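Unit 6 handout: Reading a kit offer before you sign it

Bring this to the September session, along with the Stiltora quote you were sent. We will be reading the quote line by line, and it goes badly if half the room is sharing one copy.

What is being offered

Stiltora sells a two-arm kitchen bench as a package: 2 arms, grippers, mounts, control software and a license for the training tool. The dishes are your problem. The brochure calls the package "ready on arrival," a phrase you should underline and write a question mark beside. Ready for what, and arrival of which crate?

The rival offer from Vuldale covers the same ground with a service contract attached. You pay 475 a month and a technician answers the phone within 30 minutes. Read the clause again. It says answers. Fixing is in Appendix C, which you have to request.

What to try in a trial

A sales demo will show you one arm picking up one block. Blocks are lovely. They have flat sides and no handles, and they never sit at a slant in a rack. Ask for the household set in its place: mugs on pegs, plates in a rack, a cloth lying flat, a lid with a knob, an oven door. 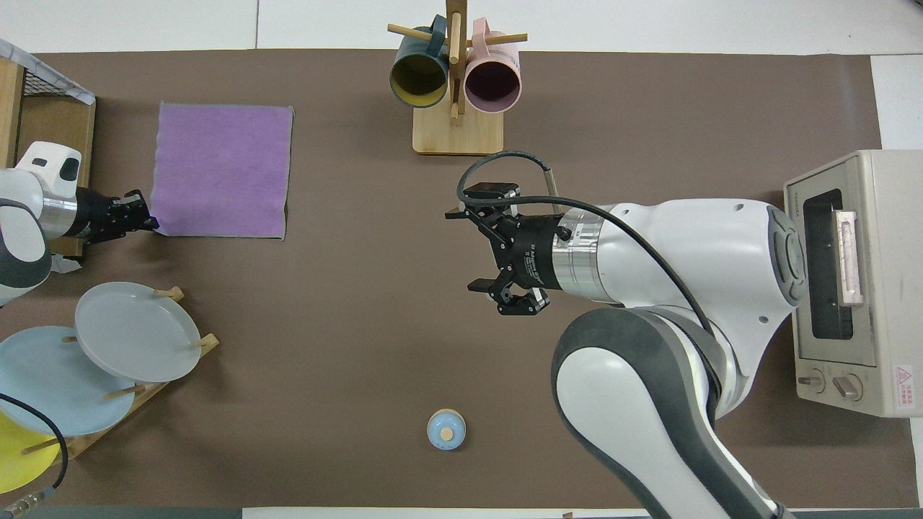
Each of these asks something different of the gripper. A mug has to come off its peg along the line of the peg, and an arm that pulls straight up will take the whole rack along for the ride. Plates overlap, so the order matters. A cloth has almost no height to grab, and many fingertips will press it politely into the mat and come away with nothing.

Cables deserve their own line in your notes. Kröger's older review form had no box for them at all. Ask where the slack goes when the wrist turns all the way over, and ask to watch it happen.

Scoring

Run every task 30 times with the objects moved between runs. Log a drop as a drop. The Javard checklist permits "partial success," and you will be amazed how much fits in there. We don't use it in this course.

For next time

Write one page on which offer you would take for a teaching lab with a single bench. Price alone is not an answer. Neither is "it depends," unless you say on what.

Appendix C is in the course folder. I requested it.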